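Last updated in March

Two weeks into teaching a robot arm by hand and I'm completely hooked. I went in thinking the hard part would be the software (I am not a software person), and what I spend my evenings on is learning how to move slowly. I've been driving cars, forklifts and one very bad boat for most of my life and none of it prepared me for steering a gripper through a pair of handles!

The setup belongs to the shared workshop in Lusberg where I rent a bench. Jessie Chisholm built most of it and lets a few of us record on it after 6 p.m. You hold the controls, the arm follows you, and everything gets saved: the joint positions, how far the fingers are open, and the video from the little camera at the wrist. One full go at the task is an episode. The goal for my task is 400 episodes and I'm at 87, so I have a ways to go.

My task sounds like nothing. Go to the object, get the fingers around it, lift, put it down on the mark. I started with round things that stand on their own, and I figured a cylinder would be the easy one. Same shape from every side, right? Well, yes, but that also means it's happy to roll out of your grip or tip if one finger gets there first. If I come in a hair too far to one side, I end up pushing instead of grabbing. 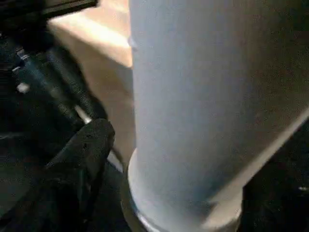

So now I do the last couple of inches at a crawl. Jessie's advice was to stop watching the arm itself and drive from the wrist view, and oh boy, what a difference. From across the bench I had no feel for depth at all. On the wrist view I watch the gap between the finger and whatever I'm reaching for, and when it gets thin I slow way down. It took me one evening to trust it and I haven't gone back.

The other thing I had to unlearn was fixing my mistakes too fast. When I bump something my hands want to jerk back, and a jerk is a terrible thing to teach. Now I pause, open up, back off a little, and come in again. I keep those episodes! Jessie Nisbet, who started the same month as me and is way ahead (349 episodes, show-off), throws hers out and only keeps the clean ones. We've argued about it over a lot of coffee. My feeling is that the robot is going to miss sometimes too, and I'd like it to have seen somebody recover.

A few notes to myself from this week. Shift the start position a bit every time, even when I'm tired. Don't talk while recording, I wander. Take a break every half hour, my left wrist complains before my right one does. And label the session before going home, because "test2 new final" meant nothing to me the next morning.

We'll do a first training run once I hit 400, and I can't wait to see which of my bad habits it picked up. After that I want to try something squishy, maybe a rolled towel.

Filed under: Robots, Workshop Notes, Learning Stuff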